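Chapter 4
What the Label Claims

Most people who buy a cleaning product read the front of the bottle and stop there. The front is written by the people who want to sell the bottle. This chapter is concerned with the small print on the back, and with the tests that are supposed to stand behind it.

Take a plain case. Stalora, a kitchen spray, was sold for years with the words "removes 40 per cent more grease". More than what? The back of the bottle did not say. When the maker, Dretex, was asked, it sent a two-page summary of a trial in which the spray had been set against tap water. The figure was true. It was also of very little use to anyone standing in a shop, where the choice is hardly ever between a spray and a wet cloth.

A claim of this sort has three parts: the thing measured, the thing it is measured against, and the conditions of the test. Advertisers tend to print the first and leave out the other two. Students should get into the habit of asking for both before giving the number any weight at all.

Numbers of people deserve the same suspicion. "Loved by 19 out of 20 users" sounds solid until we ask how the users were found. In the Pladska survey, which we will return to in section 4.3, 310 households were sent a free box of washing tablets and a form to fill in. Those who disliked the tablets had little reason to post the form back, and the company had little reason to chase them. What came out was a count of the people who felt like replying.

Some writers answer that buyers know all this and allow for it. The evidence for that comfortable view is thin. Shoppers may say they distrust adverts and still pay extra for the bottle with the bigger number on it. Saying and doing are separate matters, and a survey only catches the first.
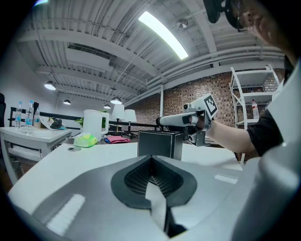
Fig. 4.1 A gripper held by its handle, with a black-and-white marker cube on top.

Nor should a test be trusted simply for having been done indoors by someone with equipment. The Paulík stain test used good instruments and careful timing, yet every stain was put on the same white cotton and washed within the hour. Few homes work like that. A shirt with gravy on it may lie in a heap until Thursday.

4.1 Compared with what?

We begin with the missing comparison, the commonest fault and the easiest to spot. Before reading on, find a product at home that uses the word "more", "better" or "faster", and write down whatever the label gives as the other side of the comparison. Leave the space blank if it gives none.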